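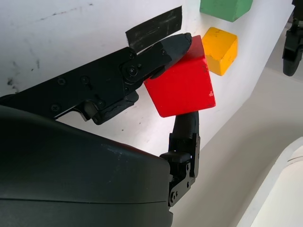

Red cube with a few chips along the edges

How I wash an embroidered cap

My green Povard cap has been through 4 summers and the stitching still looks great, so I must be doing something right! Check the bill first – old ones can have cardboard inside, and those only get a damp cloth.

Step 1: Soak
Fill the sink with cool water and a squirt of mild soap, then leave the cap in for 5 minutes. Go over the sweatband with a soft toothbrush (my friend Kenji uses a nail brush, which seems rough to me).
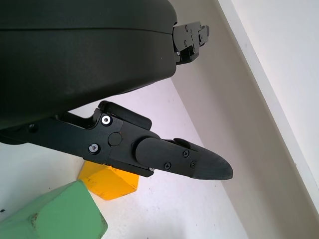
Black gripper, silver screws

Step 2: Rinse
Cool water again, until the suds are gone. Don't wring it. Press it in a towel and close the Velcro so it doesn't grab the embroidery.

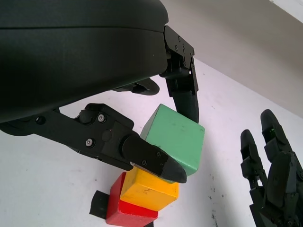
Step 3: Dry
Stuff the crown with a hand towel, curve the bill how you like it and leave it overnight, away from the heater.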